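**November, 22:40 – gripper width filter, kitchen clips**

Replayed the Gidness kitchen set through the new aperture estimator. Old build clipped full-open at 400 counts, so the policy saw a closing motion that wasn't there. Moved the clamp after the median filter. Lag is now 2 samples, fine for the planner.

Left/right tool assignment still swaps when both grippers enter one view – tracker keys on the blue pads and both tools have them. Dorota Gajewski suggests gating on wrist pose first. Bin clips are the worst case.

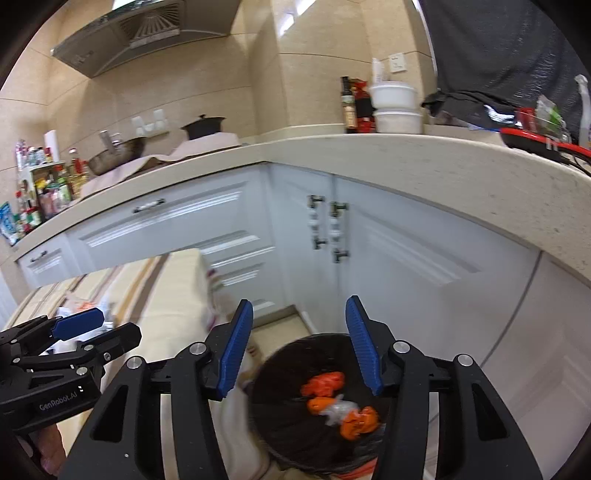 Gating threshold goes in the Camovex config, not hard-coded. Rerun the 18 failed clips with it, then merge to Mollah branch.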